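Ticket 4-145: left arm gripper slow to open over centre bin, cloth sorting cell
Site: Canelcombe, bench cell 4
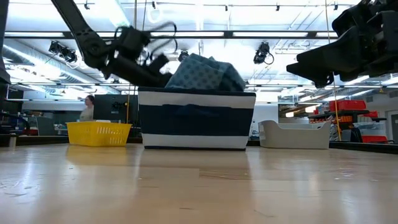 Left gripper at the striped bin, blue patterned cloth over the rim. Right arm clear, on its own side.

Status: Closed, monitoring
Priority: Normal
Opened by: Luuk Bosman
Assigned to: Vasylyna Karpenko
Opened: Oct 9, 2025

Reported fault
Left arm intermittently reports "release timeout" at the centre bin drop position. Sequence halts and the cell waits for an operator reset. Same program on the right arm does not fault. No faults logged at the yellow basket or the grey tub. Controller is the Horkov unit fitted in September, firmware unchanged.

Entry 1, Bosman
Power cycled the controller and re-homed both arms. Fault came back within the hour. Reset clears it every time. Checked the program for edits: none after commissioning. Drop position for the centre bin is higher than the other two to suit the taller bin.

Entry 2, Karpenko
Please run the gripper open/close test at three places: home, over the yellow basket, over the centre bin. Record open time at each. Limit in the program is 800 ms.

Entry 3, Bosman
Home: well inside the limit. Yellow basket: same. Centre bin: erratic, two of the cycles over the limit. Swapped to the spare finger set, no change, original fingers back on.

Entry 4, Karpenko
Position dependent, so I looked at the cable before the motor. The gripper cable loops over the top of the gripper and trails back from the wrist. At the centre bin pose the wrist is rotated further than at the other two and the loop was pulling on the connector. Flexing the cable by hand with the arm stopped and motor power off made the encoder reading drop out. Connector latch was only half engaged.

Work done
1. Isolated left arm, tagged out at the cell panel.
2. Unplugged gripper connector, inspected pins. One slightly bent, straightened. No discolouration.
3. Reseated connector until the latch clicked.
4. Let out 30 mm more slack at the wrist and moved the first tie back one link. Loop must still clear the fingers at full wrist rotation.
5. Jogged through all drop poses at low speed with the bin in place. No snagging on the rim.
6. Cleared fault history and restored power.

Test
Ran 145 release cycles at the centre bin with mixed cloths, right arm parked high. No timeouts. Longest open time was under half the limit.

Entry 5, Bosman
Some cloths still end up draped over the rim. Is that the same fault?

Entry 6, Karpenko
No. The gripper is opening on time, so it is a drop position matter — the release point sits to the left of the bin's centre. I have left the taught point alone for now. If you want it moved, raise it under the Drosgate program change form and re-teach with the bin against its marks.

Follow-up
Peeters to quote a replacement gripper cable, one spare to be held on site. Add connector latch to the weekly check for both arms. Reopen this ticket if the timeout returns — note the pose and do not reset before copying the log.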